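We use cookies to remember your settings and count visits. Accept | Manage preferences

Feron Hand-Held Gripper Pair

The Feron pair is our favorite thing to put in a visitor's hands! Each gripper works as a simple two-sided tool: squeeze and the jaws close, let go and they open, and the marker cube on top lets the tracking software follow where the hand goes. You do the chore the way you'd do it at home, and the robot side gets a clean record of the motion.

We had both sets out at the Helton open day in June 2021, and the line for them never really went away. Guests got 5 minutes of practice and then picked a household job from the list. Paper towels were the popular choice – a roll is light and squashy and it wants to turn when you pull on it, so you feel right away how much your fingers normally do for you.

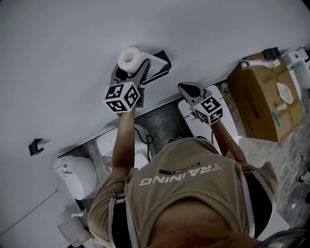

Using two hands makes a huge difference. Our April demo at Jasel had a single gripper, and people kept reaching in with their free hand to steady things (we did it too). With the pair, one side can hold while the other side works, and most folks stopped thinking about the tool after two or three tries.

What comes in the Feron set:
Left and right grippers with dark gray bodies and black jaws
2 marker cubes, already mounted
Semeniuk charging dock
Printed quick guide

A full charge takes 30 minutes. The jaws swap out with 3 screws each, and the softer pads are worth trying if you plan on handling cups or fruit.

Want to try a pair yourself? Visits to the Helton workshop are free, and you're welcome to bring your own objects – we love seeing what people pull out of their bags.

Sign up for our newsletter to hear about the next open day. Enter your email address. Subscribe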